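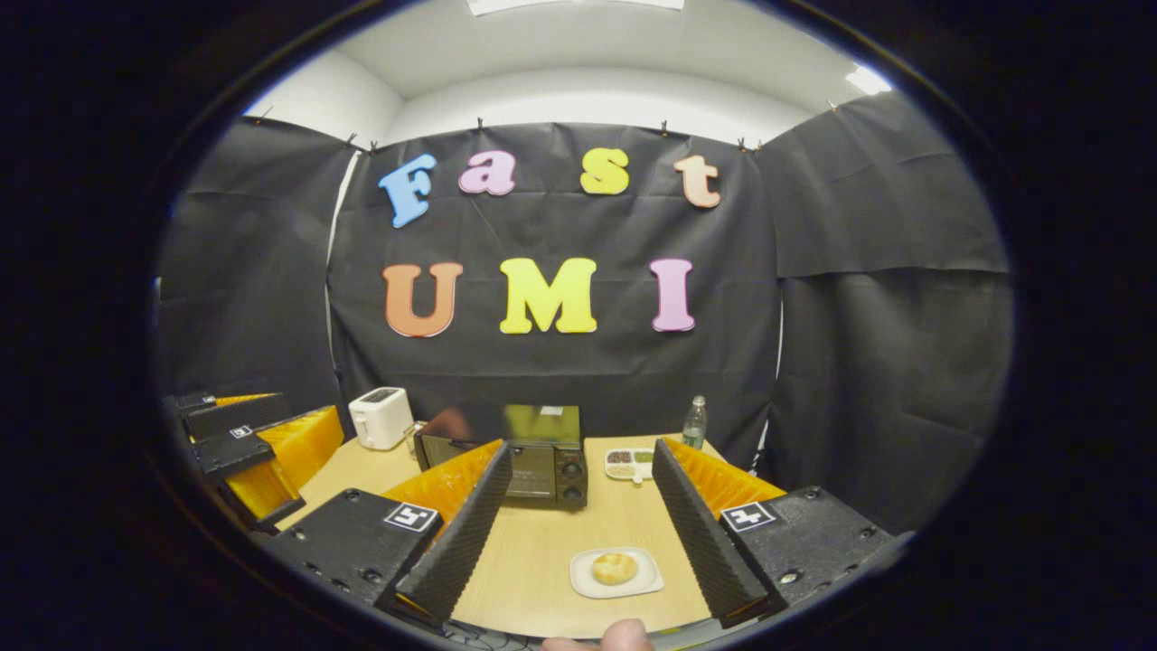
A reader in Brundley wrote in to say that my last page on storing records was all very well, but what on earth do you do with the ones that already smell of somebody's garage? Fair point! I'd got carried away with shelving and skipped the mucky bit, so this page is all about cleaning up second-hand LPs at the kitchen table, plus a few odds and ends about keeping the rest of your music gear happy.

I should say I buy far too many. The last lot came from the market at Rundodley, a box of folk and old dance band stuff for 50 quid, and most of it looked as if it had been used to serve toast.

Sleeves first

Take the record out and put it somewhere safe before you do anything to the sleeve. I stand mine in a clean washing-up rack (the plastic-coated sort, never bare metal). Wipe a glossy sleeve with a barely damp cloth, working away from the spine. Matt card I leave alone, apart from a soft pencil rubber on the worst marks.

Old price stickers come off with a hairdryer on low. Warm it for a bit, lift a corner with your fingernail and go slowly. If it starts to take the print with it, stop and live with the sticker. I've got a lovely brass band LP with a bald patch where the conductor's head used to be, and that was me being impatient.

For the garage smell, stand the empty sleeves slightly open in a lidded plastic crate with a bowl of bicarb at the bottom. Give it a week. Bad ones get two.

Washing the records

You want distilled water, a tiny drop of plain washing-up liquid and two soft cloths. One drop in a litre is plenty. Keep the label dry! I hold a jam jar lid over mine, which is fiddly, but you get the knack. There's a proper clamp made by Zoubi that does the same job and I do covet it, only I can't quite bring myself to pay for what is more or less two lids and a screw.

Go round with the grooves, never across them. Rinse with more distilled water, blot, and leave it upright in the rack until it's bone dry (overnight, in my kitchen). Shellac 78s are a different matter altogether, so no alcohol anywhere near those, please, and no soaking.

Then a new inner sleeve. I bought a pack of 100 from Dallar and they've been fine, a bit staticky in cold weather.

The needle

If everything sounds fuzzy after all that, look at the stylus. Mine had a little grey beard of fluff on it. Brush from back to front only, with the amplifier turned down, and don't poke at it with a finger, however tempting.

While you're there, check the rubber mat for grit. A strip of masking tape dabbed over it picks up the lot.

Other bits

Piano keys: a damp cloth, then a dry one straight after, and wipe towards yourself. Don't spray anything on them.

Sheet music that won't lie flat goes under the big atlas for a couple of days.

Headphone pads that are going flaky can't be rescued. I've tried. Buy new pads, they usually just twist or pull off.

Guitar strings last longer if you wipe them down after playing, and I keep an old cotton pillowcase cut into squares in the case for that.

Next time I'll do cassettes, including the pencil trick and what to do when the felt pad drops off.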